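Home Subjects Food and Table Household Customs Index

The Snack Table

Reading time: 5 minutes

The snack table is a domestic institution in which food that nobody has cooked is put on a surface that was meant for something else. It differs from the buffet in having no plates, from the picnic in having a roof, and from the meal in that it has no agreed end. It is found in most countries where packaged food is sold and is usually at its height between late afternoon and the moment when someone remembers dinner.

Name

The expression is plain enough and seems to need no history, which has not stopped people giving it one. Khang Doãn, in his pamphlet on eating at home, separates the "snack table" (an event) from the "snacks table" (a piece of furniture at a wedding), and asks readers to keep the two apart. They have not done so. In the town of Brelwood the usual term is "a spread", even where the spread is a single bag of crisps opened down the side. Older residents say "bits", as in "we'll just have bits", a sentence that has come before some very large quantities of food.

Origins

Putting small things out for visitors is very old, and no one has seriously claimed to have invented it. The snack table in its present form depends on the sealed packet, which lets a household own food for months without being responsible for it. Before the packet, offering a guest something to nibble meant that a person had to have made it, and the guest had to say something about it afterwards. The packet relieved both sides.

Diễm Hoàng argues that the lidded paper cup did as much as the packet, as it could be handed round and, in theory, closed again. She admits that she has seldom seen one closed again. Her account of the matter runs to 163 pages and remains the standard work, chiefly through lack of competition.

Layout

There are two schools. The first puts everything in the middle of the table and lets people reach. The second spaces the food out along the edges so that each guest is near something. The second is generally thought more polite and collapses into the first within minutes, as guests move the things they like towards themselves and the things they don't towards the oldest person present.

Bowls are a point of dispute. Those in favour say that a bowl shows some effort has been made. Those against say that a bowl has to be washed, and that crisps taste the same from the bag. A compromise, in which the bag is stood upright inside the bowl, pleases neither side and is very common.

Dips belong to a separate branch of the subject and are not treated here, except to note that they should not be placed on anything with a pile.

The cloth

Most writers agree that a snack table ought to have a cloth and disagree on everything else about it. Cotton is washable. Oilcloth can be wiped. Fleece is warm to the elbows, soft, and keeps a full record of every crumb it meets. It is nevertheless widely used, particularly in printed patterns with animals on them, and its supporters cannot be reasoned with.

The Zoltetti method, named after the café that taught it to its staff, calls for two cloths laid one over the other, the upper one to be gathered by its corners and shaken outdoors. The café closed some years ago. Its method survives among people with a garden and considerate neighbours downwind.

Conduct

The rules are unwritten, and most people learn them by breaking them. It is held to be bad form to take the last of anything, with the result that the last of everything is left, goes soft, and is thrown away in the interests of good manners. It is also bad form to arrive with the same item as the host. Guests who do so usually say "great minds", and the duplicate is put in a cupboard until that guest next has a birthday.

Talking with the mouth full is allowed in so far as nobody is in a position to object.

The question of rubbish

Empty packaging is the feature that sets the snack table apart from all other forms of eating. At a meal, the wrappings stay in the kitchen. At a snack table they stay where they fell, among the food, and after an hour or so the two can be told apart only by picking things up and shaking them.

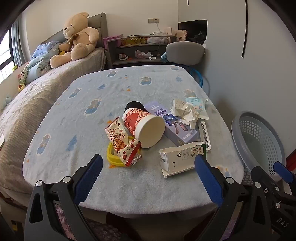 Deok-su Bae objects to the whole idea of a bin beside the table, on the grounds that it makes guests feel they are being hurried out, and would sooner clear up alone at midnight. Nhi Khổng replied to this in a letter of some length. In her view a guest who feels hurried by a bin was going to feel hurried by something, and the half-hidden biscuit eaten by mistake with its paper on is the greater evil. The correspondence ran until April and was ended by mutual tiredness.

The Trương household rule, often quoted, is that whoever empties a packet must fold it into a small triangle and keep it in a pocket until going home. It works well in households called Trương.

Games and the snack table

Where cards or board games are played, the snack table and the playing table are supposed to be separate. The rules of Bolo, a parlour game of bluffing and small tokens, state on the first page that no food may be placed within reach of the board. The same rules suggest, on page 21, using peanuts if any tokens are lost. Few sets in circulation have all their tokens.

Decline and persistence

The snack table has been declared finished several times, most recently by Diệp Tạ, who thought that people would soon prefer to sit down properly. She made the remark standing up, holding a pretzel.

Related articles

Bowls, shared
Crumbs
Dips and their containment
Elbows (table manners)
Oilcloth
Zoltetti method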